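Review: Wokura Handheld Gripper Practice Guide, second edition

The Wokura guide is a 100-page manual of working rules for teams that record manipulation tasks with hand-held grippers. I read it as a lab lead with two operators often at one table. The first edition was mostly calibration tables. This one adds a section on the bench itself.

Section 3 covers cable tasks. It asks for a written start state, a fixed grasp order, and a stated position for any strap or tie.

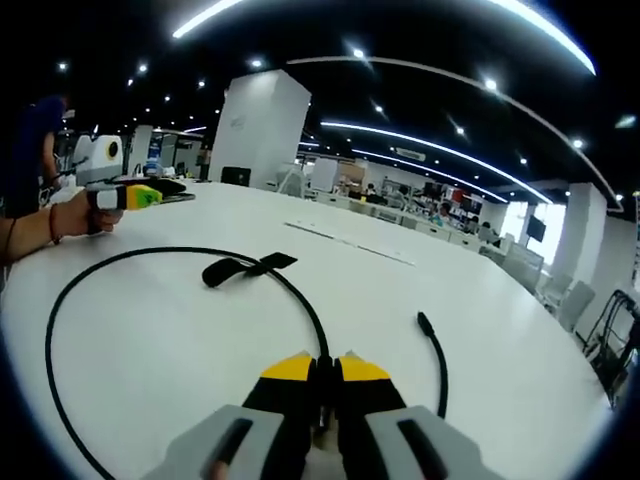
The rule on shared tables is the strongest part. Each operator gets a marked zone, and a reach into the other zone must be called aloud. Soon-im Jang, who runs our second shift, had us adopt it in November. The wording is clear enough to post on a wall as is.

Section 5, on housekeeping, is weaker. It says to clear "unrelated items" without defining them. Are power strips and laptops included? The Skiltolberg checklist sorts items by distance from the work zone, and that is easier to audit.
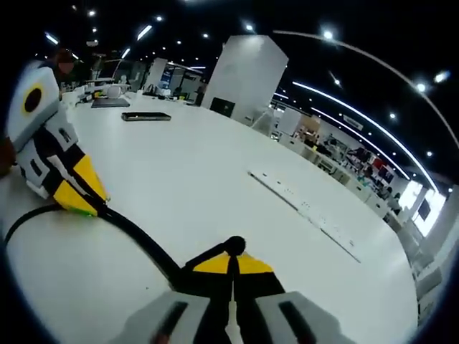 Finger inspection is set at every 655 episodes, with no source given for the interval. We inspect daily. The log template is usable, though it lacks a field for operator handedness.

Recommended for labs writing their first procedure. Sites already on Skiltolberg can take the shared-table rule and skip the rest.

Raíssa Quintana
Wed 4 March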